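Pristover Homebrewers Guild
Minutes of the regular meeting, 24/01/2024
Recorded by Lorna Ignacio, Secretary

Meeting called to order at 7:04 p.m. in the back room at Villanueva. Quorum met. Minutes of the previous meeting approved with one correction: the yeast order was placed with Bunamell and not Cliltell.

1. Accounts

Opening balance was $3,000. Outgoings were $600 for the room deposit and $58 for sanitizer and test strips. Dues remain at $80 per household. Two renewals are outstanding and will be carried to the next meeting before the names are removed from the mailing list.

2. Club lager, batch review

The split batch was tasted blind in two flights. Both halves used the same wort, with flaked corn making up one fifth of the grist. The first half was fermented with the Bunamell dry strain and the second with the house slurry. Tasting notes were collected on the short form.

The Bunamell half was judged cleaner, with low sulfur and a dry finish. The house slurry half showed diacetyl at a level most members could pick out without prompting. Discussion of cause centered on the diacetyl rest, which was started late on the second fermenter after the temperature controller was found set to the wrong probe. The controller has been relabeled. Members agreed to repeat the house slurry half before drawing any conclusion about the strain.

A question was raised on whether corn should be cut to a smaller share. The view of the meeting was that the share is within style and that changing it now would spoil the comparison. Left as is. 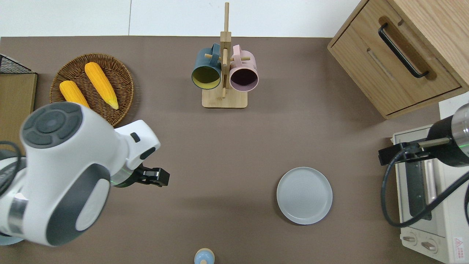

Corn and mugs on the table.

3. Draft equipment

The long-draw line was cleaned with caustic and rinsed to neutral. One faucet still drips at serving pressure. A replacement seat washer has been ordered from Cliltell. Until it is fitted, that faucet is to be used with water only.

Line balance was discussed at some length. The present hose gives heavy foam on the wheat beer and acceptable pours on everything else. Two options were put forward: a longer hose for the wheat beer alone, or a flow control faucet. The flow control faucet costs more but can be moved between kegs. Motion to buy one flow control faucet was seconded and carried, with one vote against.

Members are reminded to vent kegs before pulling the lid. Keg lids and posts are to be bagged together with the keg number written on the bag — loose posts have been turning up in the parts bin and the threads are not interchangeable.

4. Fall competition

The competition will be held in September. Villanueva has offered the main room at no charge on condition that setup is finished before the kitchen opens. Entry rules stay as they were, with these changes:

- Bottles must be plain brown glass with blank caps.
- Fruit and smoked entries will be judged on a separate table.
- Cider moves to its own category.

Lorna Ignacio will draft the entry form and send it out for comment. Judge assignments were deferred. A proposal to accept cans was tabled, pending word on whether the cellar shelving can be adjusted to hold them upright.

5. Bulk grain buy

The order sheet closes at the end of next week. Pilsner malt and flaked corn will be ordered by the full sack only. Specialty malts may be split. Members who want grain milled must say so on the sheet and give the gap setting — the default setting will be used if the column is left blank.

6. Other business

The hydrometer on loan from the club kit reads two points high in plain water at calibration temperature. It has been tagged with the correction and stays in service.

Next meeting: same room, same time. The topic will be water adjustment for pale lagers. Bring a copy of your local water report.

Adjourned at 8:51 p.m.

Contact the Secretary | © 2024 Pristover Homebrewers Guild | Back to top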